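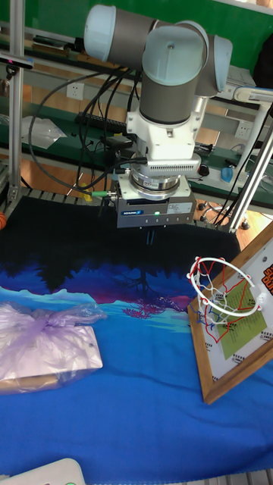
I promised an update on the Skirkar trials and I've been putting it off, mostly through sulking. We had been getting on so well! The arm had done 11 good runs in a row at picking up the ball and dropping it through the little hoop, and I'd already texted Todor Vidmar to say we could move on to the next job (he's patient with me, but he does like to be told things are finished).

Then on run 12 it stopped dead halfway across, fingers shut, ball still in them, and the screen said the gripper had lost its connection. I restarted it. Same again, only this time it let go as it came back up, which gave me a proper fright, as I'd been leaning in to have a look. My own silly fault, and I've since made myself a rule about pressing the stop button before any part of me goes over the table.

Todor reckoned it was the cable, and after an evening of wiggling I think he's right. One of the plugs had worked a bit loose, and every time the wrist turned far enough the slack ran out and gave it a tug. I've left a longer loop and slowed the turn down, and I've ordered a spare lead from Esance, who say 10 days.

I'll do another batch when it comes.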